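Ticket 2166
Status: Closed
Product: Kuma tournament registration
Reported by: Byung-chul Do, Brustham Judo Club
Opened: 2018-08-19

Problem
Juniors entered for the Woldemariam Cup are showing in the wrong weight class. The club entered 27 athletes. Anyone who was moved up a class after the January weigh-in has gone back to the old one, and the draw sheet has the same mistake.

Log
Asked the club to log out, clear the browser cache and reload the entry list. No change.

Checked one athlete by hand. Profile has the new weight, entry has the old one. So the profile is saving correctly and the entry is not reading from it.

Byung-chul says the entries were copied from last season's event with the "Reuse team" button. Tried the same on the test site and got the same result. The button copies the weight class along with the name and belt grade.

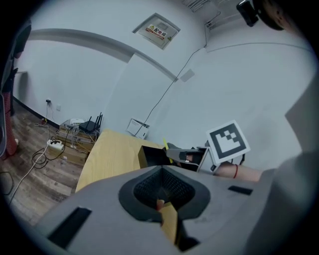

Deleted the copied entries and added the team again from the member list. Classes now match the profiles. Entry fees were already paid, so I moved the payment over to the new entries by hand – receipt number 1558 stays valid.

Draw sheet rebuilt and sent to the club. Byung-chul confirmed the classes are right.

Follow-up
Button fault passed to the developers as bug 311. Until it is fixed, clubs should add athletes from the member list and leave "Reuse team" alone.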